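Field Technician, Architectural and Event Lighting
Stellalis Lighting, Projects Department
Posted in August by Ivan Levchenko, Projects Manager

Stellalis supplies, programs and commissions lighting for building exteriors, bridges, public plazas and temporary events. We are hiring a field technician to join the projects department. The position is full time and based at our Hovland shop, with travel to job sites.

The technician works under a lead programmer and is responsible for the physical and network side of each installation: fixture addressing, data runs, power distribution checks, focus, and the records that go with them. The current workload is split between permanent facade systems and short-term rentals. The first assignment will be the Masik tower, where the existing metal halide floods are being replaced with color-changing LED fixtures on the crown and the two setbacks below it.

Duties

- Address and label fixtures before they leave the shop, following the project patch sheet.
- Terminate and test DMX and Ethernet cable. All data runs are tested end to end and the results are entered in the job file the same day.
- Configure network nodes, switches and wireless bridges.
- Assist electricians of record with low-voltage connections. Line-voltage work on permanent installations is done by the electrical contractor.
- Focus and aim fixtures at night, usually between 9 p.m. and 3 a.m., from roofs, lifts and swing stages.
- Mark up drawings to show as-built positions, universe numbers and start addresses.
- Diagnose and replace failed drivers, power supplies and control cards on service calls.
- Prepare rental fixtures for shipment and inspect them on return.

Shop days start at 8 a.m. Bench work covers driver swaps, connector repair, lens changes and burn-in. Each technician keeps a personal set of hand tools; meters, cable testers and crimp tools are issued by the shop and stay on the calibration list.
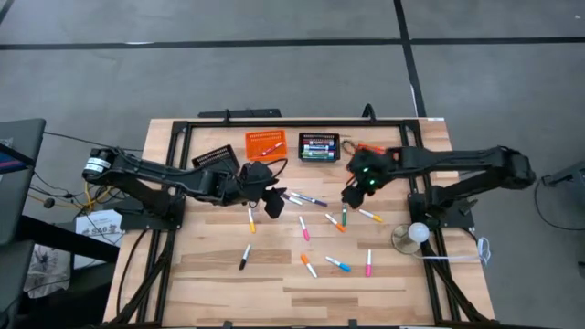
Butcher-block work surface with black metal frame.

Required

- 2 years of field experience in architectural, theatrical or event lighting.
- Working knowledge of DMX512, RDM and sACN or Art-Net, including the ability to find a fault in a mixed system without the programmer present.
- Ability to read electrical one-line diagrams, reflected ceiling plans and riser diagrams.
- Basic IP networking: subnets, static addressing, VLANs, multicast.
- Ability to lift 50 pounds and work at height in a harness.
- Valid driver's license.

Preferred

- Aerial lift operator card and OSHA 10 or OSHA 30.
- Experience with pixel-mapped facades.
- Familiarity with the Stevico controller line. Most of our permanent sites run on it. Training is given to the successful applicant if needed.
- AutoCAD or Vectorworks at markup level.

Schedule and travel

Expect night work for 3 to 5 weeks on each large project, usually near the end. Night shifts are followed by a minimum rest period of 10 hours. Travel is within driving distance in most cases. Lodging and a per diem are paid when a site is more than 100 miles from the shop. Weather delays are common on exterior work and the schedule changes accordingly, sometimes on the afternoon of the shift.

Pay

Hourly, based on experience, with overtime and a night differential. Health coverage and paid leave begin after 3 months. Fall protection equipment is provided. Boots are reimbursed once a year against a receipt.

How to apply

Send a resume and a list of recent projects to the projects department. For each project, state the control protocol, the size of the system and the work you did yourself. Photographs of finished buildings are not needed. A sample of your own paperwork, such as a patch sheet or a marked-up riser, is useful and will be read.

Selected applicants will be asked to the shop for an interview and a bench test. The test takes 2 hours and consists of terminating a data cable, addressing a string of fixtures from a patch sheet, and locating a fault in a small network.

Contact: Projects Department, Stellalis Lighting, Hovland | © Stellalis Lighting. All rights reserved. | Back to top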